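Datasets > Language > Word lists > Indell

Filed under: Open data, Everyday vocabulary

This site uses cookies to remember your download settings. Accept / Manage choices

Indell Household Names List

README for the current release

Indell is a list of the names people use for ordinary things around the house. Each entry covers one object and gives the words that speakers wrote down for it, along with the town area they grew up in and whether they would still use the word now. It was put together in Tevberg from paper forms and a short web form, and cleaned up by hand.

The list has 371 objects. It covers kitchen things, cleaning things, desk and sewing supplies, items for washing and grooming, and a mixed group for whatever is left over. Furniture is out. So are tools that need a power outlet, apart from the iron and the kettle, which had been asked about on the first form and were kept.

What's in the download

There are 4 files, all plain text, tab-separated, UTF-8.

objects.tsv has one line per object, with an ID, a working label, a group, and a short definition in one sentence. The working label is there so people editing the list can talk about the same thing. It isn't a recommendation, and in several cases it is not the most common answer.

names.tsv has one line per name given for an object by one respondent. A respondent who wrote two words for the same thing gets two lines, with the order kept in the rank column.

respondents.tsv has one line per person: an ID, a ten-year age band, the area, and years lived in Tevberg. No names, addresses or email addresses were kept after the forms were typed in.

changes.tsv lists every correction made to the other files by hand, with the old value, the new value and a note.

Columns in names.tsv

object_id: matches objects.tsv
respondent_id: matches respondents.tsv
name_raw: the word as written, including misspellings
name_norm: the same word after spelling cleanup, lower case, singular
rank: 1 for the first word written, 2 for the second, and so on
still_used: y, n, or blank
note: anything the person added in the margin

Blank in still_used means the box was left empty. Please don't read it as "no." The web form let people skip that question and many did.

How the names were collected

People got a form with the definitions on it and wrote what they would call the thing. The definitions were worded to avoid the obvious names, which made some of them clumsy. The one for a colander reads "a bowl with holes, for letting water out of food," and a few people answered "sieve" to it who also answered "sieve" to the next line. Both answers were kept.

Paper forms went out through the Suvton branch library and two hardware stores. The web form was open from March until August. It was the same form with the same order of questions, except that the web version was split across pages. Answers drop off toward the end of each page, which you will notice if you plot them by question number. The sewing group comes last on the form and has the thinnest coverage. Anyone comparing groups should take that into account.

Respondents could fill in as many groups as they liked. Most did the kitchen section. Fewer people finished the grooming section, and the ones who did tended to write longer notes.

Areas

The area column has 4 values: north, river, hill, and Suvton. They follow the old school districts, which is how most people in town describe where they grew up. Someone who moved between areas as a child was asked to pick the one where they started school. People who grew up outside town are in the file with a blank area and should be dropped from any comparison between areas.

Suvton was a separate village until the road was widened and some of its words are still different. Look at the entries for the dish towel and the clothespin first if you want to see it.

Objects that caused trouble

Cups that don't hold drinks. The form has separate lines for a cup for pens, a cup for toothbrushes and a cup for cooking spoons. A good share of people wrote one word for all three. Others had a word for the pen one only: pen pot, pencil cup, pen tidy, desk tidy, or simply "the pens." That last one appears often enough that it was left in as a name. We merged "pencil cup" and "pencil-cup" but kept "pen cup" apart from "pencil cup."

Hairbrushes. The form asked about a flat wide brush, a round brush and a comb. The flat wide one came back as paddle, paddle brush, flat brush, big brush and hairbrush. Older respondents mostly wrote "hairbrush" and then something longer for the round one. Younger respondents did it the other way around a little more often. The definition mentioned the shape of the head and nothing about the material, so notes about wood, plastic or the kind of bristle came from the respondents themselves. 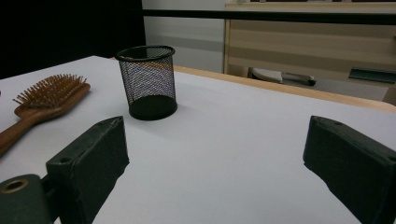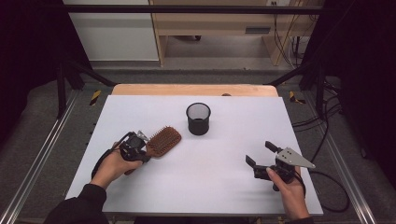 First: white tabletop. Second: black mesh cup and wooden paddle hairbrush. See the groups "desk" and "grooming" in objects.tsv.

Dustpan and brush. Some people have one name for the pair and no name for either half. These answers are stored under the object ID for the pan, with "pair" in the note column. It was the least bad choice, since the pan had the lower ID.

Spatulas. The word covers at least two things in town, the one for turning food and the one for scraping a bowl. Both objects have it as their first or second most common name. If you use this list to look things up by name, expect more than one object back for this and for "scraper," "cloth," "basin" and "clip."

Things with family names. A small number of answers are plainly private to one household. They were kept in name_raw and marked "family" in the note column when the person said so. We did not guess. Filter them out if you want words that more than one person would understand.

Cleaning and normalizing

The forms were typed in twice by different people and the two versions compared. Where they disagreed, the paper was checked again. Handwriting that could not be read is entered as a single question mark in name_raw and name_norm. There are few of these in the kitchen group and more in sewing.

Spelling was cleaned up by Vojtěch Tóth, who also wrote the rules for name_norm. The rules are short. Plurals go to singular unless the thing is always plural, such as scissors or tweezers. "The" and "my" are dropped, apart from the pen cup case above. Brand names used as ordinary words stay as written, in lower case. Hyphens become spaces. Dialect spellings are kept when two or more people used the same one, and otherwise moved to the nearest standard spelling, with a line in changes.tsv.

That last rule is the one most likely to lose something. If you work on sound or spelling, use name_raw and ignore name_norm.

What the list is good for

It has been used for a vocabulary handout at the library and for checking the item names in a secondhand shop's stock list. It should also suit small studies of word choice by age, language teaching, and search boxes where people type household words that don't match the label in the catalog.

It is not a sample of the town. People who fill in a form about what they call a dishcloth are people who like that sort of question. The two youngest age bands are small, and men are probably underrepresented, though we did not ask about gender and cannot show it. Do not use the counts to say what share of Tevberg uses a given word.

We would also ask that you not use respondents.tsv to try to work out who someone is. The age bands were made wide for that reason, and the hill area is small.

Known problems in this release

The IDs for the tea strainer and the tea ball were swapped on part of the web form. We fixed the answers where the note made it clear which was meant. The rest are marked "check" in the note column.

The iron has two definitions in objects.tsv. The second one is left from an early draft and can be ignored.

Age band is missing for a batch of paper forms where the corner with that question was torn off along with the raffle ticket.

Opening the files in a spreadsheet may turn a few short answers into dates. Import every column as text.

Size and format

Each file can be opened in a text editor. The export tool splits anything longer than 2,000 lines into numbered parts, so you may see names_01.tsv, names_02.tsv and so on. Join them in order. Only the first part has a header line.

License and credit

The data may be copied, changed and shared, including for paid work, as long as the source is named. Please cite it as "Indell Household Names List, Tevberg," with the release number from the top of changes.tsv.

The shorter word list by Devadiga was used to plan the kitchen section. None of its entries were copied over, and its IDs do not match ours.

Corrections

Send corrections with the object ID, the respondent ID if there is one, and the line as you think it should read. New names for objects already on the list are welcome as well, but they are held for the next round of forms and not added to this release. New objects can be suggested at any time. The list of ones already suggested is at the end of changes.tsv, and the butter dish is on it.

Get an email when a dataset you follow is updated. Sign up for release notes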